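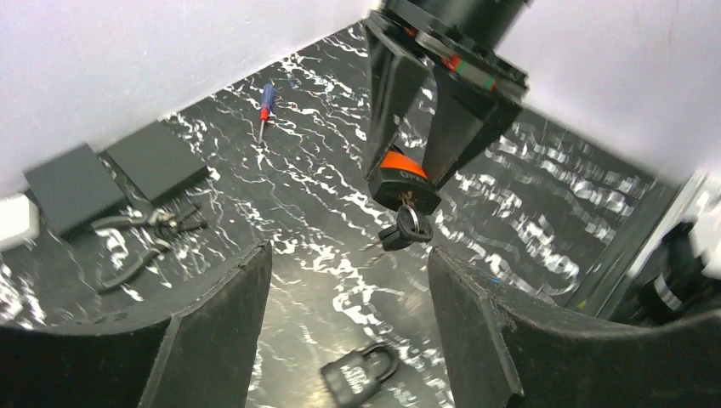
Two-arm teleop, padlock and key task: operator pacing and when to cut an episode

Board: Teaching by demonstration > Bimanual

tack_weld
Posted 2021-04-21

We are collecting demos on the two-arm cell for the Pula task set. Leader-follower teleop, one operator driving both arms, tabletop work with small hardware: padlocks, keys, a screwdriver, pliers, a wrench. The current task is to pick up a padlock, pass it from one arm to the other, and put it down on the other side of the table.

Target is 200 clean episodes per task. My problem is the handover. With the key and ring still attached to the lock, the key swings for a while after every lift. Some operators wait for it to settle and then pass. Others pass straight away. I now have two kinds of demo for one task and the policy dithers at the meeting point. It closes in, backs off, closes in again.

Do you enforce a pause or let people drive as they like?

ohm_sweet_ohm
Reply 1

Enforce it. If half the operators wait and half don't, the policy has no visible cue for when to go. Write one line in the operator sheet: lift, hold until the key hangs still, pass. Throw out the ones that don't follow it.

gantry_left
Reply 2

I disagree with throwing them out. A still key is a cue the wrist camera can see. A fixed pause by the clock is a cue it can't. If your sheet says "count to 2" you get a dead stretch in every episode, and the policy learns to sit there. We had that on the Kobzar cell in August. It would stop over the table and never restart, because every frame of the pause looked the same and the most common action was "stay put."

ohm_sweet_ohm
Reply 3

I didn't say count. I said hold until it hangs still. Those are different instructions.

gantry_left
Reply 4

Fine, but in practice operators count. Check the recorded joint data and see how regular the pauses are.

tack_weld
Reply 5

Checked. Of 1,121 episodes on disk across all tasks, 815 have a handover in them. In those the pauses bunch up by operator. One is very regular, so yes, counting.
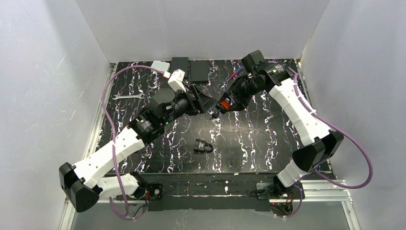
The other thing I found is where the arms meet. Operators who sit on the left of the cell bring both grippers together well toward the back of the table. The ones who stand keep it closer to the middle. With the meeting point far back, the receiving wrist has to fold over and you lose the view of whatever is underneath it. Same task name, different geometry.

pinch_point
Reply 6

That would bother me more than the pause. Fix the operator position first. Tape on the floor, same stool height, same monitor. Then see how much of the dithering is left before you touch the data.

Also, are you leaving the other tools out during the padlock task?

tack_weld
Reply 7

Yes, tools and a couple of boxes stay out, and we move them between episodes. The idea was that the policy should learn to ignore them. Two padlocks in some layouts.

pinch_point
Reply 8

Two padlocks is a labeling question. If the instruction text is "pick up the padlock" and one has a key on it and one doesn't, which one is correct? Either name it in the text ("the padlock with the key") or take the second one away.

resolver_dan
Reply 9

Second that. We lost a week at Gasemell on the same kind of thing with two wrenches.

On the swing: has anyone tried just moving slower on the lift? Our leader arms have a friction setting at the joints. Turn it up and operators can't jerk the object. The key hardly swings and the whole wait question gets smaller.

gantry_left
Reply 10

It also makes the demos slow, and the policy will be exactly that slow. I would accept that for a padlock. I would not for anything you have to run all day.

ohm_sweet_ohm
Reply 11

Speed can be dealt with later by resampling. Bad contact can't.

gantry_left
Reply 12

Resampling a grasp gives you a grasp at a speed where it was never shown to work. We will not agree on this one.

tack_weld
Reply 13

Plan for now: tape on the floor, more friction on the leader arms, instruction text split into "with key" and "without key," and the sheet will say to wait for the key, no counting. I'll keep the old episodes in a separate folder and train once with and once without them. The Biselton rig is free next week, so I can run both on the same hardware.

pinch_point
Reply 14

Post the meeting point spread too, before and after the tape. I'd like to see that more than the success rate.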